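Skornbridge Card Index
README, revised July 2021

Contents

This folder holds a plain index of handmade greeting card layouts, with one record per card. The index was built so that members of the Skornbridge card exchange could look up a layout by size, fold and closure before cutting any stock. It holds measurements and text only. Stamped artwork is not stored, and designs from commercial stamp sets are referred to by the maker's own name for them.

Files

cards.csv – the main table, 200 records
folds.csv – fold types and their short codes
inks.csv – ink and marker names as written by the contributor
notes.txt – free text, keyed by card number

All files are UTF-8. Fields are separated by commas, and any field with a comma inside it is quoted. The first row holds the column names.

Columns in cards.csv

card_no: whole number, never reused. Withdrawn cards leave a gap.
width_mm, height_mm: size of the finished card when closed.
fold: code from folds.csv. Z-folds and gate folds have separate codes. An easel card is coded by its base.
base_gsm: weight of the base stock, as printed on the packet. Blank if the packet was lost.
layers: number of mats glued to the front, leaving out the base.
die_cut: yes or no. Hand-cut shapes are no, even if a die was traced.
emboss: dry, heat, both or none.
closure: ribbon, band, tab or none. A bow glued flat to the front is decoration and is coded none.
source: Brasau or Baxter, the two swap groups the records came from.

Measuring

Width and height were taken with a steel rule along the fold edge, before any ribbon was added. Layer thickness was not recorded. Cards that had warped from wet glue were pressed under a book overnight and measured the next day. Sizes given in inches by the contributor were converted and rounded to the nearest millimeter – the original figure is kept in notes.txt where there was one.

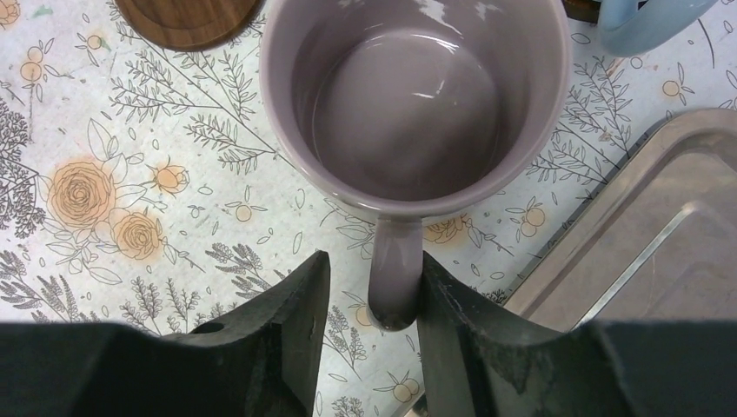
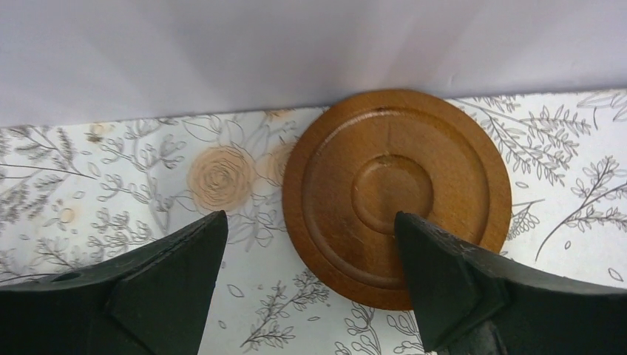 Benjamín Olivares writes that the closure column loses too much. He makes mostly gate folds, and a belly band that slides off whole is a different job from one that tears when the card is opened, yet both come out as band. He would also like the ribbon width in its own column, as he buys by the spool and has to search notes.txt every time. His third point is that base_gsm should say whether the stock was scored by hand or on a board, as his heavier bases crack along the fold when scored by hand.

The split of band into two codes is accepted for the next revision. Ribbon width will be added for new records, and older ones will be filled in where the notes allow. Scoring method was never asked for on the swap form and can't be recovered, so it will start as a blank column.

Known problems

Of the Brasau records, 60 have no ink listed. The form used in January had no box for it.
Marker names are not matched across brands. Two names may stand for the same color, and one name may stand for two.
Card 127 appears with width and height swapped. It is a tall card. Leave it alone until the next revision, or local copies will not line up.
The emboss column was filled in by eye from the finished cards. Light dry embossing under a dark mat may have been missed.
Glitter paper is listed under base stock in some records and under layers in others.

Loading

Most spreadsheet programs open the files directly. Set card_no to text on import if leading zeros matter to you. The Rason label sheet in the older release expects the columns in their old order and will print the fold code where the size should be – use the sheet with the same revision date as the table.

Adding a card

Send one row per card in the column order given above. Leave unknown fields blank and don't enter a zero. Notes should be kept under 80 words. Do not number your own cards; numbers are given out when the row is merged.

Use

The index may be copied and printed for personal use and for swaps. Layouts taken from a published sketch carry the sketch maker's terms, which are quoted in notes.txt when the contributor sent them.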